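# How a robot practices in a made-up world

A robot arm has to learn how to pick things up. One way to teach it is to let it try many times, keep a record of each try, and use the record to make the next try better. This is called learning by trial and error. It is slow. A real arm may need a minute for each try, and someone has to put the object back afterward.

Stavros Dimitrov and Amra Dumitrescu study a way to speed this up. They do most of the training in a simulator. A simulator is a computer program that works out how things would move if they were real. It knows how heavy a block is, how slippery the table is, and how far each joint of the arm can bend. Their simulator is called Zirgate.

The task is simple to state. There is a small block on a table. The arm must move its gripper over the block, lower it, close the two fingers, and lift.

## The problem with a plain world

In the first version of Zirgate, the table was always gray and the background was always white. The arm's program learned the task well there. Then it was tested with new colors, and it did badly. It had learned to look for "the thing that isn't gray." On a table with a pattern, that rule is useless.

The fix has a long name: domain randomization. "Domain" means the world the robot works in. "Randomization" means changing things by chance, like rolling dice. Before each practice try, the computer picks a new table pattern, a new background, and a new direction for the light. The task stays the same.

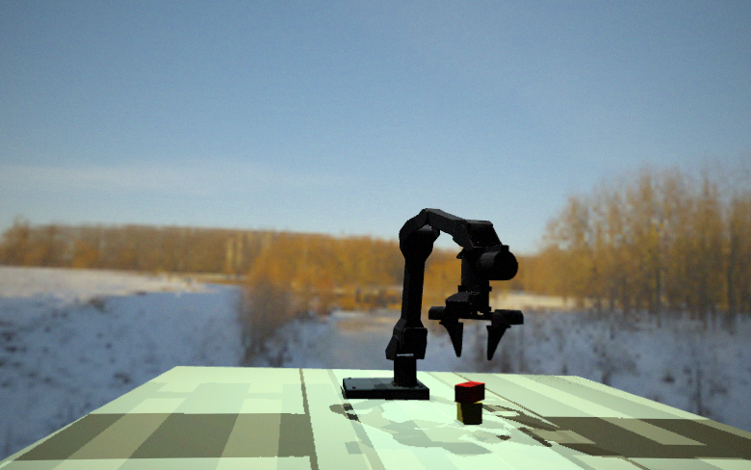
The program doesn't need to know what a tree is, or that snow is cold. It needs to find out which parts of its view matter for the task. If the background changes on every try and the block still has to be lifted, paying attention to the background does not help. Over many tries, the program gives it less and less weight. The shape and place of the block always help, so those get more weight.

Some of the mixtures look odd. A table can end up in the middle of a field. That does no harm to the training. The researchers want the practice worlds to differ a lot from each other, so that a real room is one more change among many.

## How it was tested

Two programs were trained. Program A practiced only in the plain world. Program B practiced with 800 different backgrounds and 33 table patterns, mixed by chance. Both had the same number of tries.

Then each program got a test of 200 new tries, using backgrounds and patterns that neither had met before. A try counted as a success if the block was lifted and did not fall.

- Program A: 33 successes out of 200
- Program B: 174 successes out of 200

Program B took longer to learn. During the early part of training it was worse than Program A, and it needed many more tries before it lifted the block reliably.

## What is still not known

These results come from the simulator. A real block can be sticky or have a worn corner, and a real finger can bend a little. Changing the colors does not prepare a program for that. Dimitrov and Dumitrescu plan to change the weight of the block and the grip of the fingers by chance as well, and then run Program B on a real arm.

## Words to know

**Gripper:** the part at the end of the arm that holds things.

**Joint:** a place where the arm can bend or turn.

**Simulator:** a program that works out how things would move.

**Domain randomization:** changing the look of the practice world by chance on each try.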